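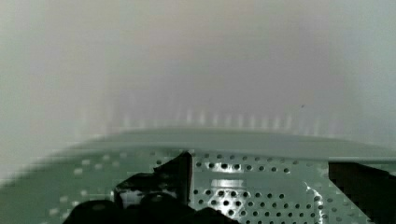
**From the Osden Historical Society newsletter, Dec 20, 2024**

Our reading group has finished the Gál mill trial of 1871, all 397 pages of it, and we are no closer to knowing who burned the mill. The court clerk, a man of firm opinions and terrible handwriting, recorded 39 witnesses. Nine of them swore they were asleep. One swore he was asleep in two different houses.

Kálmán Fekete has copied out the testimony of the night watchman, who saw the flames, finished his supper, and then rang the bell. The judge took a dim view of this and fined him four dollars.
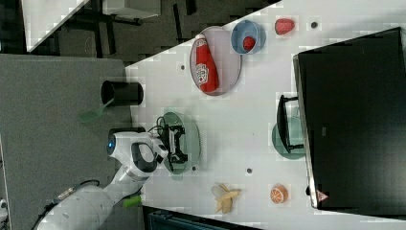 The supper itself got more attention in court than the fire did. Both lawyers wanted to know what he ate and how long it took, and the clerk wrote it all down, from the cold mutton to the second helping of beans. Had it been a single strawberry in a blue bowl, he might have kept his four dollars.

Bence Antal will take up the Stimeck appeal in July. Bring your own copy. The society's has lost its last page, which we are told is the good one.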